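Frequently Asked Questions

Hi, and welcome to the Lonitine FAQ! I make and mend curtains from my spare room in Jondelmont, and I get the same handful of questions every week, so I finally typed up my answers.

How long will my order take?
Usually 18 days from when the fabric gets to me. October is my crazy month (everyone wants their windows done before the holidays), so please write early if you need something by then.

Do you work with fabric I already own?
Yes, and I love it! Just wash it first the way you plan to wash it later. Cotton shrinks, and I'd hate for your curtains to end up above the sill.

How wide should I go?
I like double the width of the window for sheers. If your rod is 80 inches, that means over 145 inches of fabric once I add side hems. It sounds like a lot — it looks skimpy with less.

White or cream?
Oh boy. Tape a piece of each to the window and live with them for a few days. I went with pale white at my place and I'm still happy with it.
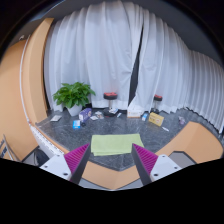 Pale white curtains behind a dark gray marble tabletop.

Can I put sheers in the washer?
Cold water, gentle cycle, mesh bag. Hang them back up damp and skip the iron.

Do you sell rods?
I don't. I send people to Nazari on the square, and they'll cut one to length while you wait.

What if the hem is wrong?
Send it back within 8 weeks and I'll redo it free. Postage is on me if it was my mistake.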